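Small Parts and Office Supplies: Gallery
Midisent Workshop Collection, March 12, 2020

The Midisent Workshop runs a program on sorting and refilling everyday office supplies. The marble-patterned work surface was installed in February, together with leaf-print wall panels chosen by Hường Hầu.
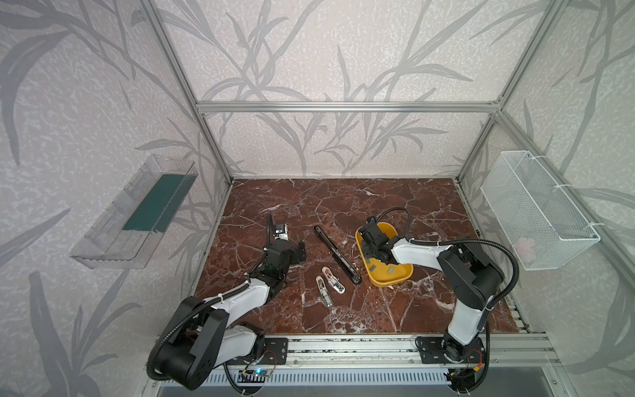 Small items are kept in shallow trays with rounded corners – a practice adopted from the Csonka office. Yellow was selected for its contrast with gray and metal parts.

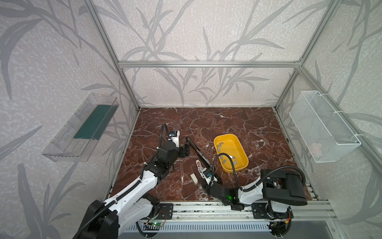 Wall storage remains in use throughout the program. Items not needed for the current task are returned to the bin or the wire basket. 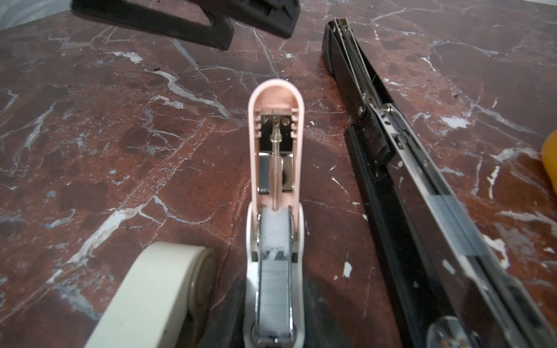
When should a stapler be refilled?
Staplers in shared rooms are checked every 14 days and refilled when the strip is low.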